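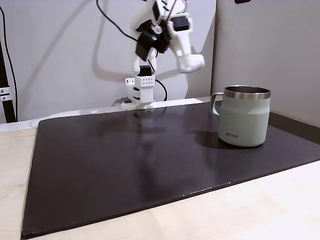
Green mug with steel rim, on the brown mat.

**Ticket 7926 — smell and brown ring in steel cup**
Product: Karnetti cup, bought from the Rundix web shop
Opened: Jan 23, 2022
Status: waiting for customer

**Message from customer**

Hello, I write about the green cup I have since October. The inside of the metal has a brown ring which I can't remove, and when I pour plain hot water it smells of old coffee. I drink coffee from it every morning, without milk.

What I have tried already:

- dish soap and soft sponge, two times
- baking soda paste, left for 26 minutes
- white vinegar with warm water, overnight

After the vinegar the ring was lighter but the smell stayed the same. I did not use steel wool, the leaflet says it is forbidden. The outside color is still good and I don't want to damage it.
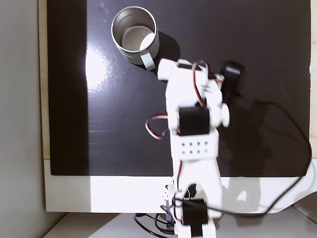 I should say also that I don't have a dishwasher, everything is washed by hand in the sink. Our water is quite hard — the kettle becomes white very fast.

**Reply from support**

Thank you for the clear list. Please fill the cup with hot water and one spoon of Huver cleaning powder, wait 73 minutes, then rinse well. Keep the powder away from the painted side.

**Message from customer**

I did it today. The ring is gone, only a small shadow near the bottom. The smell is weaker but it is still there. Can I repeat the same treatment tomorrow, or is it too much for the steel?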